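The Last Cel of Captain Minora

Izzati Sopacua got the call while she was inking a walrus.

"They want the whole season," said her producer, and then he said it again, louder, as if the phone had been the problem. "All 25 episodes! Zondard wants every single one!"

She put the brush down very carefully. Seven years of Captain Minora, seven years of drawing a sea captain with one eyebrow and a ship that ran on gossip, and now a real studio with a real parking lot wanted to put her on Saturday mornings. Izzati ran twice around the desk. Then she sat down again and finished the walrus, because he only had half a mustache and it seemed unkind to leave him that way.

By September she had a room on the fourth floor at Zondard, with a window, a kettle and 600 drawings pinned up in rows. Oh, she loved that room! She loved the squeak of the pencils and the way the background painters argued about blue. She loved old Hutapea from the sound department, who could do a creaking mast with nothing but a wet glove and a balloon, and who did it in the elevator whether you asked him to or not.

The trouble was the villain. Lord Flillano had a cape, a submarine and a terrific laugh, but when Izzati drew him standing still he looked like a man waiting for a bus. She gave him a beard. She took it away. She gave him a parrot, and the parrot was so much better than he was that she stayed until midnight drawing only the parrot, grinning the whole time.

"So make the parrot the villain," said Hutapea, who had come up to borrow tea.

Izzati stared at him. She stared at the parrot. It stared back with its mean little eye, and she could already hear it ordering Lord Flillano to fetch the charts, and poor Flillano saying yes, my feathered one, right away.

"Can you do a parrot?" she asked.

Hutapea set down his cup, cleared his throat and let out a screech so magnificent that somebody in the next room dropped a whole tray of paint. Izzati was already reaching for a clean sheet.

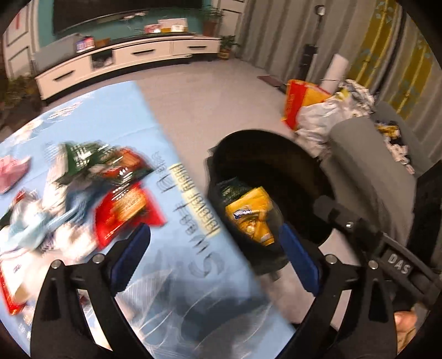 Snack wrappers in the trash bin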